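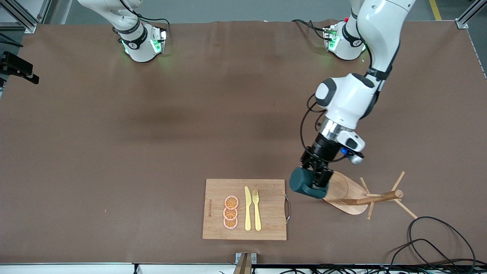
Pradalska Magazine – Features Desk

The Kitchen at the End of the Hall

The open day at the Dorano lab in Pitdale begins, as these things tend to, with a line for coffee. I had driven over early one morning in August with every intention of being first through the door, and I was somewhere near the back of it, holding a paper cup and a visitor sticker that would not stay stuck to my jacket. The lab had printed 179 of those stickers. By lunchtime they had run out and were writing our names on masking tape, which held a great deal better.

I should say that I came as a home cook and a person who loses arguments with her printer. I had read that the people at Dorano were teaching machines to do kitchen chores, and I suppose I was picturing something with a face. What they have is a pair of white arms bolted to the far side of a big brown-topped table, with green lights glowing at the base of each one and a good deal of black cable, and I found I liked them better than anything with a face.

The chore when my group came in was hanging up mugs. You know the kind of stand, a wooden post with pegs sticking out every which way (we had one at home when I was small, and I broke two mugs on it before I was ten). The left arm had a dark teal mug in its two black fingers, tipped on its side just over the pegs, and a whole row of grown adults went quiet in the way people do at a putting green. A small camera rides on the wrist with a little blue light on it, and a boy in front of me waved at the light for quite a while.

Our guide, a cheerful young engineer in very clean sneakers, explained that a mug is a mean thing to give a robot. The handle has to meet the peg at the right slant, and the pegs on this stand all point in different directions, so what works for one is no help with the next. Her team had practiced the job 800 times before they let the public in. She told us this with real pride, and then told us how many of those had gone badly in the first week, with even more.

Next to the mug stand was a bamboo cutting board with three slices of orange citrus on it, overlapping a little, and a pale yellow plastic knife and fork laid out side by side. It looked so much like somebody's snack that the woman beside me asked if lunch was included. The board belongs to a table-setting exercise the lab has been building up a piece at a time, and our guide talked about forks for longer than I have ever heard anyone talk about forks. They're flat, they're thin, and they lie so close to the table that the fingers have hardly anything to get hold of. I have thought about it every time I've cleared the dishes since.

Each group gets 42 minutes, and ours went mostly on questions. A man wanted to know about dishwashers. Someone's grandmother wanted to know whether it could iron, and was told kindly that cloth is a long way off – she seemed relieved, if anything, and said she'd always liked ironing.

Afterward there was a talk in the Khan Room upstairs, which was warm and crowded and ran over. I stayed for most of it, then slipped back down for another look before the doors closed at 5. I'm told there will be another open day next spring, with more parking.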